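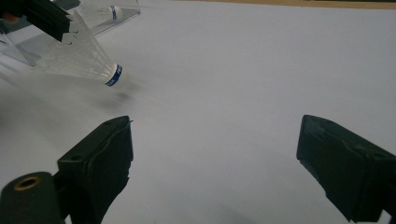 Open afternoon draws visitors to Gudeck robot workshop

Nearly 100 people came to the Gudeck workshop in April to see how the Urkell team teaches robots to pick up light, awkward objects. The doors opened at 2pm and the last group left shortly after 6.

The demonstration used plastic shuttlecocks and a clear acrylic stand on a white table. A shuttlecock has a round, firm base and a skirt that gives when it is squeezed, so the gripper has to close in the right place and with little force.

Matilde Torres, who leads the project, told visitors that the team had recorded 1581 attempts at the task before the open afternoon. "People want to know how fast it is," she said. "We are more interested in where it takes hold."

Visitors were then invited to try a hand-held gripper themselves, six at a time. Simão Ramalho ran the table and gave each group a short talk on safety first. Several younger visitors went round twice.

The shuttlecocks lie on their sides at different angles - a small change for a person, but one that means a fresh approach for the gripper each time.
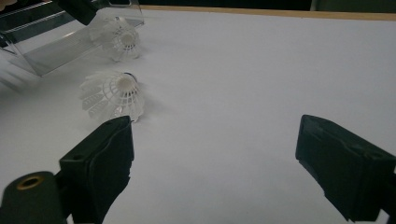 What comes next

The team plans to reach 1000 further recordings before the summer break, this time with softer objects. Russka, which makes the finger pads, will supply a thinner version for the new tests.

A second open afternoon is planned at the Voß building across the yard. Entry will be free, but places at the table must be booked at the front desk. School groups should ask for a morning slot.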